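Proofing yeast and letting dough rise in a cool kitchen

Cold kitchen, slow dough. Got asked about this again so writing it down properly. Works for any plain white loaf or rolls.

What you need:
6 cups bread flour
One packet dry yeast
2 teaspoons salt
Spoonful of sugar
Warm water, 98 degrees on the thermometer if you have one
A bowl much bigger than you think

Step 1. Wake up the yeast. Sugar and yeast into a small dish with a splash of the warm water. Ten minutes. Should go foamy and smell like beer. No foam, bin it and open a new packet – don't try to save it.

Step 2. Get your bowls out before your hands are sticky. One wide one for the dough, one small for the yeast.
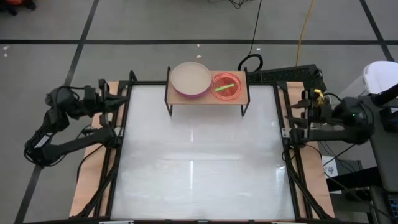

Wide shallow bowl on the left, small see-through dish on the right.

Step 3. Mix. Flour and salt first, then yeast, then water a bit at a time. Stop when there's no dry flour at the bottom. It'll look rough. Fine.

Step 4. Knead 10 minutes by hand. Less in a mixer. Karim Morsy swears by wet hands instead of floured ones and I've come round to it, much less mess on the counter. Dough should spring back when poked.

Step 5. First rise. Wipe a little oil round the bowl, dough in, turn it over once, cover with a damp towel.
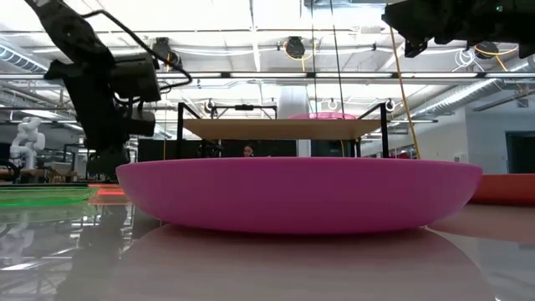
Now find somewhere warm. Oven with only the light on is best. Top of the fridge is ok. Not on a radiator, the bottom cooks and the top dosen't move. In August mine doubles in an hour, in winter more like three. Go by size and not the clock.

Step 6. Knock it back, shape, second rise. Half the time of the first. Press with a finger – if the dent fills in slowly it's ready. If it jumps straight back, wait.

Step 7. Bake at 425 until it's brown and sounds hollow underneath. Cool on a rack. Don't cut it hot, the middle goes gummy.

Baking for a crowd? Split the dough over two bowls, it rises more evenly then one giant lump.
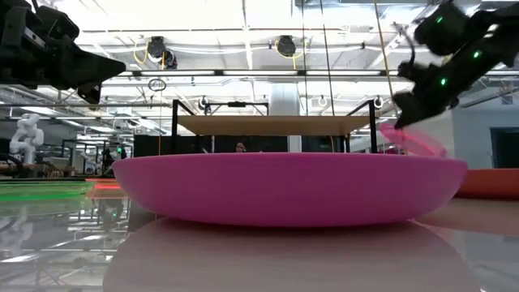
Wide pink bowl in front, orange-red one at far right.

Cleaning up: cold water first, always. Hot water turns dough to glue. Soak, scrape, then soap.

Overnight version – half the yeast, cover tight, bottom shelf of the fridge, shape it in the morning straight from cold.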